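Damian Eberhard maintains the grasp planner at Minard, where the current test task is flower arranging. The planner, Saber, takes a depth map and returns ranked grasps.

"Glass is the hard part," he says. "Depth drops out on the vase body, so we fit a prior shape and plan against that."

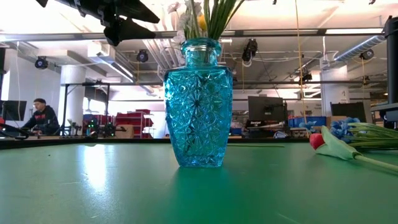
Cut-glass vase and artificial stems on the test table at Minard.

Stems get separate treatment. Saber models each one as a chain of nine segments and checks the chain for collisions at the vase mouth. The regression set holds 2960 logged plans, replayed on every merge.

"Replay finds planner bugs. It does not find contact bugs," Eberhard says. Those go to Hefin Harries, who owns the force controller. The two modules still use separate clocks, a problem Eberhard wants fixed by April.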